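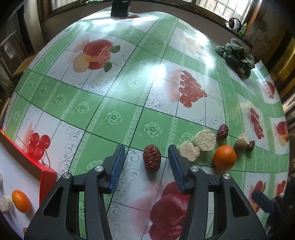

Snack sorting at the Temba kitchen table

The winter fruit order came in from Flandosbridge, and the kitchen table at Temba was given over to small things to eat: dried red dates, orange citrus fruit and a few pale, crumbly pieces that go well with tea. The green tablecloth wipes clean, so most sorting is now done straight on it.

The dates go first. Dark, glossy ones with deep wrinkles are fine to keep. Any that feel damp should be set aside and eaten the same week. We pack them in 300 g bags, and 178 bags are spoken for so far. Members who ordered through Ziker will find theirs on the lower shelf by the door.

Citrus keeps best apart from the dried fruit – it gives off moisture, and the dates go sticky. Use a tray with raised sides for the fruit and leave a little room between pieces.

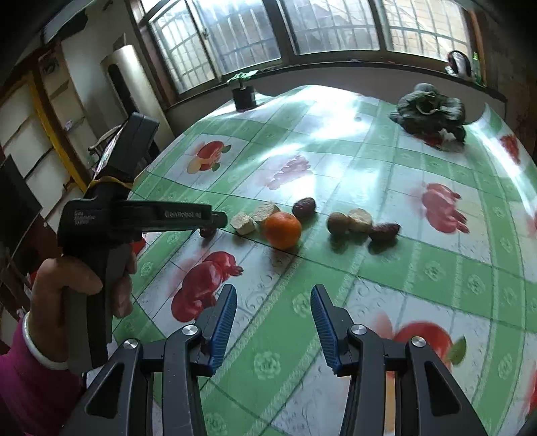 Orders and pickup

Pickup is open from 6 March 2025, late morning until four. Bring your own bag or box. Mixed bags with both dates and citrus will be made up on the day and should be eaten within a week.

The pale pieces break easily, so carry them on top. They are sold loose by weight and can't be reserved.

The next large order of dried fruit is planned for September. Order slips are in the blue folder – please write your member number at the top.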